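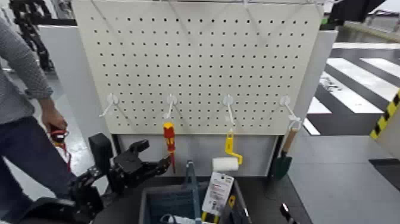 Willitix tool handling package: frequently asked questions

What does the package include?
One arm, one multi-fingered hand, the control cabinet, a head camera and the Lurnelen task software. The bench, pegboard and bins are not supplied. A drawing with recommended hook spacing is sent with the order confirmation.

Which tools can the hand pick up?
Hand tools with a handle it can close around: screwdrivers, trowels, paint roller frames, most pliers. Flat items such as steel rules and loose blades are outside the specification. Handle diameter should be between 12 and 45 mm.

Can it take a tool that hangs from a cord or loop?
Yes, with a lower success rate than for tools resting directly on a hook. A loop lets the tool swing when touched. Set the approach speed to "slow" for those positions.

How many positions can be taught?
The standard licence covers 115 positions, shared between hooks and bins. Positions are stored per bench, so moving the pegboard means teaching them again.

Does every hook need to be occupied?
No. An empty hook is logged as empty and skipped. If the task calls for the tool that belongs there, the arm stops and shows message 4 on the panel.

Can it return tools to the pegboard?
Return to hook is supported from software release 4 onwards. Return to bin works on all releases.

Does it work with packaged goods?
Boxed items, yes. Carded items depend on the card. Send three samples to the Brindby workshop and we will test them free of charge.

Is a guard fence required?
This depends on your own risk assessment. The arm is sold as a component and the integrator is responsible for the finished cell. Anyone teaching positions must have a stop control within reach.

How long does installation take?
One working day for a single bench, including teaching. Power and network points must be in place beforehand.

Who handles service?
Van Acker carries out repairs and the yearly check. For questions before ordering, contact Solange Nguyen at the Brindby office. The telephone line is closed on Mondays.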